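Plandico Bench Inventory

Version of 9/24/20, maintained by Nazmiye Ersoy, Wynne workshop, Pustton

What this is

A text inventory of the things kept on and over the shared electronics bench, with a home position for each one. It was started so that people coming over from the Plekham site could find a part without asking. The list has 127 entries in one file, items.csv.

Files

items.csv – one row per item
zones.txt – names and limits of the bench zones
changes.txt – what moved and when, newest first

Columns in items.csv

id: a number from 1 up. Numbers are not reused after an item is retired.
name: the everyday name, lower case, no model numbers.
zone: one of 7 zone names, see below.
home: a short phrase such as "back, against cabinet".
consumable: yes or no.
note: free text, often blank.

Zones

left, front, center, back, right, cabinet, shelf. Left and right are always given as seen by a person standing at the bench. The upper and lower shelves share one zone, and the home column says which is meant.

Naming rules

Use the plainest word that separates one item from another. "Mug, orange handle" is enough. Personal items get a row if they stay on the bench for more than a week. Cables and leads are listed with the tool they belong to and do not get their own row.

Drawer contents are recorded by drawer, not by piece. The resistor drawers alone would run past 1,000 rows otherwise. A drawer with mixed parts is entered as "mixed" until somebody sorts it. 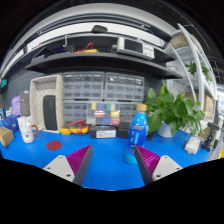 The back zone has the most rows and changes the least. Things there are entered from left to right, starting with the pegboard stand. The black speaker in the stand has a row of its own, and the yellow handheld tool to the right of it is one row, red test leads included. The drawer cabinet behind belongs to the cabinet zone even where a box in front hides part of it. The potted plant is listed under back as well – it was under shelf in the September draft, which was a mistake.

Known problems

17 rows still have no home. Most are small boxes whose labels have not been checked.
The note column mixes remarks about condition with remarks about location.
Bottles are entered by color of bottle and cap only. Do not use the list to find out what is in one.

Changes

Send corrections to Nazmiye with the id and the new home. Put items back where the list says until the new version is out.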